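We use cookies to make this site work. Accept all | Manage settings

Landthorpe Drink Diary — your questions

4 min read

Quick answers as we've had a lot of emails. If yours isn't covered, ring or pop in. Updated 11th October.

What is the drink diary?

A small paper booklet. You write down what you drank, how much, where, and what it cost if you remember. Four weeks. Then you hand it back, or keep it, or both (we can photocopy).

Who can join?

Anyone over 18 living in Landthorpe or the villages on the Luangrath bus route. You don't need to have a problem with drink. Plenty of people are just curious.

Do I have to stop drinking?

No. Drink as you normaly would, or less if you fancy. Important bit — if you drink heavily every day, or get shaky or sweaty when you don't, please don't stop suddenly on your own. It can be dangerous. Speak to your GP or the drug and alcohol service first. If someone has a fit or is seeing things, call 999.

How many people did it last time?

249 finished the July round. Between them 3,113 entries. Amerley Adjei typed up the lot and would like neater handwriting this time, please.

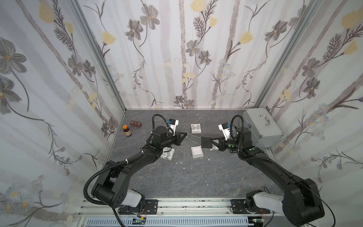
What counts as an entry?

One sitting. Three pints in the pub on the same evening is one entry, with "3 pints" written in the middle column. Pub and then a glass of wine at home, two entries. Dry days — put a line through the box so we know you didn't just forget.

How do I work out units?

Size in ml, times the strength (the % on the label), divided by 1,000. So a pint of 4% beer is a bit over two units. A bottle of wine at 13% is nearly ten, which suprises people. Chart inside the back cover if you hate sums.

I pour my own at home, no idea how much.

Very common. Free measuring cup in every pack. Pour your usual glass once, then tip it into the cup and see. You only need to do it the once per glass.

Why do you ask what it cost?

Mainly as people asked us to. A few said after July that the money column was the thing that made them cut down. Leave it blank if you'd rather. Supermarket multipack, just divide roughly, we're not auditing you.
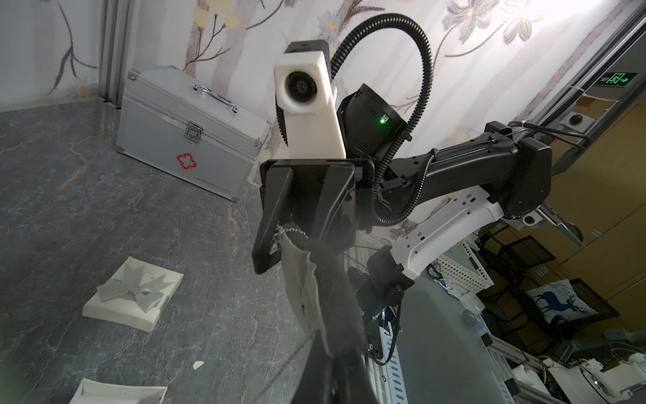 Can I use an app instead?

Yes, any app that gives you a daily total. Print it or read it out to us over the phone. We did try a Benix form online, but it kept losing the second page so that's gone. Might come back in spring. Don't hold your breath.

Who sees my diary?

Two people, Amerley and Oana Toma. No names on the booklets, only a number. Totals go in a short report, which is in the library and at the Lisero Centre front desk. Nothing goes to your GP, employer or insurer.

Will somebody tell me off?

No. Oana does a short chat at the end, fifteen minutes, optional. She'll go through the pattern with you and ask what you'd like to change, if anything. Some folk say nothing, that's fine.

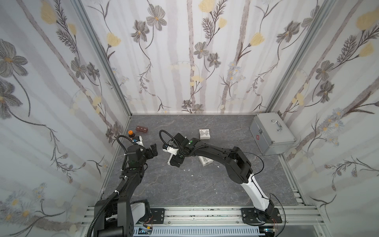 What about low and no alcohol drinks?

Write them down if they're replacing something. A 0.5% beer goes in as "0.5". Don't bother with squash. Kombucha — if there's a strength on the label, yes.

I missed a few days.

Carry on. Don't guess a whole week from memory. Yesterday from memory is OK, last Thursday-ish isn't.

My friend has cut right down and it's her birthday. What do I get instead of the usual bottle? 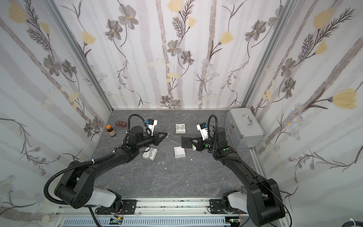
Comes up every single round, as wine is such an easy present. Ask her first if you can, some people still like a nice alcohol-free fizz and others can't stand the sight of it. Otherwise go for something with no glass involved. A thin silver chain necklace, say, and a small white gift box with a silvery bow on top, still feels like a proper present when she opens it. Cinema ticket, plant, decent coffee, all fine too. Maybe skip the joke mugs about gin.

Can couples share a booklet?

One each please. Totals go to pot otherwise. Terence Sowerby has spares at the Lisero desk.

Other languages?

Romanian and Ukrainian booklets are ready, ask for Tymofii Lytvynenko. Large print on request, allow a few days.

Where do I hand it in?

Lisero Centre, the grey box inside the front door. Or post it, envelope's in the pack, no stamp needed.

Contact: Delali Owusu, Landthorpe Drink Diary, c/o Lisero Centre | © Landthorpe Drink Diary | Back to top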